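April 16, 2025

Dye bench, second go at the blues. Margit wanted the silk strips done before lunch – didn't happen. Kettle scaled up again so I used the Stomau water from the jug.

Vat 1: same recipe as February, soda ash first, then dye. Streaky. I think I poured too fast. Vat 2: dye first, stirred 10 minutes, soda ash in three lots. Much more even, bit greener than I'd like. Keep doing it this way round.

Linen takes it darker than the silk every time. Esko says pre-soak longer, he does 20 minutes. I did 4 and got impatient. Will try his way tomorow.
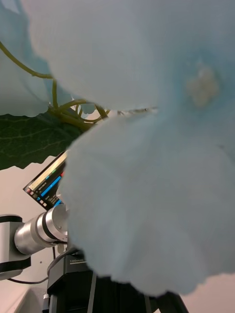
Rinse water from vat 2 ran clear on the fifth change. Vat 1 still bleeding after eight, so those strips go back in with the fixer overnight. Labeled the tray "B – do not use". Please don't use it, Boris.

Cotton samples for Sirkka: 19 cut, all hemmed on one side only becuase the machine ate the thread. Needle changed, tension still off. Old one is in the tin with the bent pins.

Out of gloves, medium. Small ones split. Ordered from Kettunen, also more of the fine mesh. Scale battery low, reads a gram heavy until it warms up – zero it twice.

Drying rack: left side only, the right side drips on the paper stock. Found two sheets ruined already.

To do
– strip test, iron vs no iron
– ask Eino if the Visley powder is the old batch or the new one, lid has no date
– wash the blue bucket properly
– write up vat 2 on a card and pin it by the sink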